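Skinariの公開日に行ってきた

2018年12月30日

年内に書いておかないと忘れそうなので、8月に見学したSkinariの公開日のことをまとめておく。

会場はTeltmontの駅からバスで20分。受付で名札をもらい、午後の回に入った。定員は60人で、班に分かれて順番に部屋を回る。私の班は8人だった。

最初の部屋は会社の説明で、ここは資料を配られて終わり。次が搬送の部屋。棚の間を台車が走るのを通路から見た。速度は人が歩くより遅い。前に人が立つと止まり、どくとまた動く。質問した人がいて、夜間はもう少し速く走らせているとのことだった。

三つ目が目当ての衣類の部屋だった。二本の腕でTシャツをたたむ実演で、担当はNaledi Zwaneさん。説明は英語で、通訳が付いた。布は置くたびに形が変わるので、箱や瓶をつかむのとは別の難しさがあるという話から始まった。袖が身頃の下に入り込んでいると、まずそれを見つけて引き出すところからやり直しになる。厚手の生地より薄手のほうが扱いにくいそうだ。

質疑では、柄の大きいシャツだと認識に影響するのか、と聞いてみた。無地より輪郭を取り違えやすい場合があるので、練習には絵や文字の入ったものも混ぜているという答えだった。背景のほうはどうかという質問も別の人から出ていたが、通訳が追いつかず、よく聞き取れなかった。
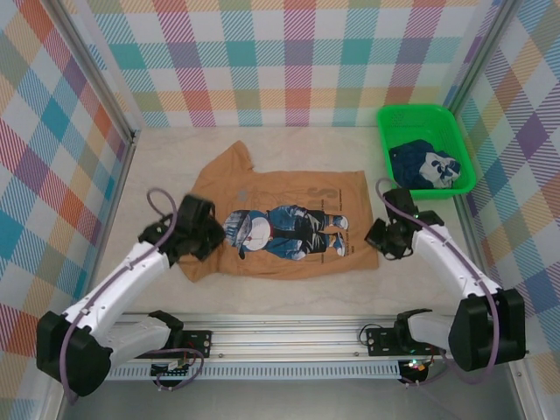
たたむ速さについては、Zwaneさんは今のところ人のほうがずっと速いとあっさり認めていた。私の班の回では7回やって、途中で人が手を出して直したのが何度かあった。失敗したときの動きも記録して次に使うらしい。つかみ損ねて指先だけが閉じると、腕はいったん戻って同じ場所をもう一度狙う。見ていて一番おもしろかったのはこの部分だった。

最後にLindiwe Engelbrechtさんの短い講演があった。家庭で使えるのはいつかという質問には、年数は言わないことにしている、との返事。病院やホテルのリネンのように、形と大きさがそろったものが先になるだろうという見方だった。

帰りは出口で冊子をもらった。実演の部屋の説明は半ページしかなく、搬送のほうに大半が割かれている。来年も同じ時期にやるそうで、申し込みは先着順。午後の回は最後の部屋が時間切れ気味だったので、次は午前にする。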